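4.2 Comparison of hand-held grippers on the power strip task

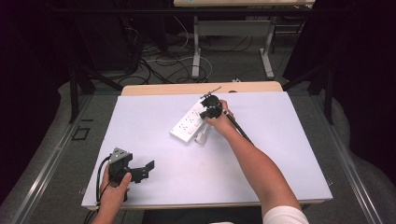 Figure 3. Power strip task with two hand-held grippers, one in each hand, on the white board.

A reviewer of the Skillholm workshop version objected that a comparison made by hand says more about the operator than about the jaws, and asked for the same jaws to be run on an arm. We agree in part. The arm trials are reported in Section 4.3; the present section is limited to hand-held operation, where the operator is a common factor across both jaw sets.

Two jaw sets were compared. The Helmy set has a rigid claw profile. The Sernby set has the same opening width but a compliant inner pad. Both were fitted to the same black gripper bodies, and the cable routing was left unchanged between conditions. Each operator completed 50 trials per jaw set, with a rest period after every 20 trials. There were 6 operators, none of whom had used either set before. The order of the sets was balanced across operators.

A trial began with both grippers clear of the power strip and ended when the plug was fully seated or the time limit was reached. The strip was placed at an angle drawn from a fixed list, as its orientation strongly affects wrist posture (Figure 3). Trials in which the strip slid off its start position before first contact were repeated.

The Sernby set gave fewer dropped plugs, but its pads deformed under side load and the plug often tilted on approach to the socket. The Helmy set held the plug angle better and failed mostly at pickup. Completion times did not differ clearly between the sets. Pad wear became visible after almost 1,000 closures at the Dorkville site, and worn pads were replaced before the next operator started.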